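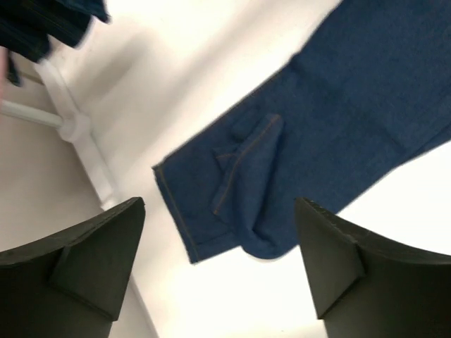

REVIEW | Drellska wants to save me from my own comments

I have been posting opinions online for 18 years, and in that time I have been asked "Are you sure?" by my mother, two landlords and now a browser add-on. Drellska, made by a firm called Stisent, reads whatever you're about to post and flags anything that might upset somebody. It costs 43 dollars a year. My mother did it for free.

Setup took no time. You pick a tone (I went with "Neighborly"), agree to a long privacy notice, and a small gray bar shows up under every comment box. Green means go ahead. Orange means somebody, somewhere, may sigh.

I lived with it for most of April. It flagged "bald tire." It flagged "dumb luck," fair enough I guess, and then "Good morning, folks," for assuming it was a good one. A 400-word rant of mine about school board meetings went through green, start to finish, and that one got me uninvited from a cookout.

The suggested rewrites are where the money went, and they read like a hotel apologizing for the pool. Culero, the free one, is cruder and mostly just catches swearing, but it lets you switch off single words. Mogensen has the better rewrites if you can stand the pop-ups.

What I did like: the ten-second delay before posting. I deleted plenty during that pause. You can turn everything else off and keep the delay, under Settings, then Pace.

Rating: 2 out of 5. The bar was orange for this whole review.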